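How I Finally Learned to Love Folding on the Bed

22 Aug 2020, posted by the writer of this blog

I have folded laundry in a lot of silly places over the years (the top of the dryer, the arm of the couch, my own lap in front of a movie), and I am here to report that a big, smooth, made-up bed beats every single one of them!

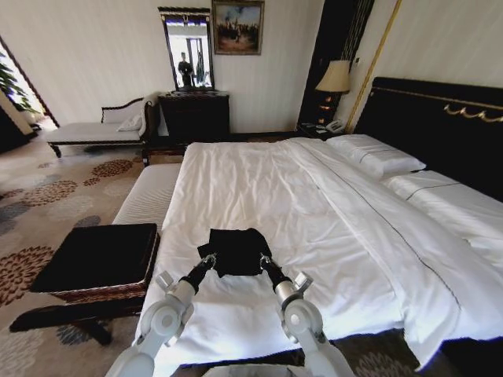 The whole thing started in May, when I was clearing out my closet and had a mountain of clothes with nowhere to go. I dumped the lot on the bed, and then I had to keep stopping because the bed wasn't made and everything kept sliding into the wrinkles and getting lost. So I took it all off again, pulled the duvet up tight, put the clothes back on, and wow. It was like getting a new table the size of a room. I folded for an hour and didn't even put a podcast on.

Now I make the bed first, every time. I know, I know, that sounds like something your grandmother would say. Mine did say it, and I ignored her for years.

A white duvet is my favorite for this. You can see everything on it! Black socks, navy socks, the one gray sock that has been passing itself off as black since winter. If your bedding is dark, throw a light sheet over the top before you begin and you'll get the same effect. I also love bedding with a thin dark line stitched into it, the kind you get in grand old-fashioned hotels with tall headboards and gold scrollwork, and I use the line like the edge of a ruler. Lay the hem of a shirt along it, smooth upward, and your fold comes out straight. I got so excited when I figured that out that I refolded a whole drawer of T-shirts that were perfectly fine already.

Black cloth is the hard one. It shows every bit of lint, and once it's in a heap you can't tell which way is up. What works for me is to forget the middle completely and go looking for two corners. Pinch one in each hand, lift a little so the rest drops down into loose folds, and then walk your fingers out along the edge until it opens. Lay it down away from you and pull it back toward you as you go, and most of the creases come out by themselves. Then fold it in half, smooth it, and fold it again. I do the smoothing with the side of my hand, like brushing crumbs off a tablecloth.

Work at the foot of the bed! I used to climb up in the middle and sit cross-legged with piles all around me, which is very cozy until you move and the towels go over. Standing at the foot, you have the whole bed stretching out ahead of you. Loose things go right in front, finished piles go farther up, and the pillows stay at the head where they belong. (I have lost a folded pile behind a pillow. I found it at bedtime.) It's kinder to my back too, although my bed is on the tall side, so if yours is low you might want to pull up a stool.

Lighting makes a big difference as well. I turn on the bedside lamp even in the afternoon. A fabric shade gives a soft, warm kind of light, and coming in from the side like that it shows up the wrinkles much better than my ceiling light does. Plus it's just nicer. Folding by lamplight with the window open is one of my favorite parts of the week and I will not be talked out of it.

A few of you asked about baskets after my last post. Mine is the medium one from Callora, and I bought the Mandagi lint brush at the same time, and I like them both a lot. The basket has one handle that squeaks. The brush is great on black cotton and pretty hopeless on fleece. I still haven't tried the Tatel folding board that one reader swears by, so if you have one, please tell me whether it's any good on kids' clothes or whether everything comes out the size of a grown-up's shirt.

Oh, and the rule that keeps me going: nothing stays on the bed overnight. If I'm tired, the leftovers go back in the basket and I try again tomorrow, but they do not go on the chair. The chair had 3 sweaters and a bathrobe on it for most of the spring, and I would like to be able to sit there again.

Next time I want to get into fitted sheets. I've been practicing for 30 days and my last one came out almost square, so I'm feeling brave!

Last updated: 22 August

Contact | Copyright Drurora, all rights reserved | Back to top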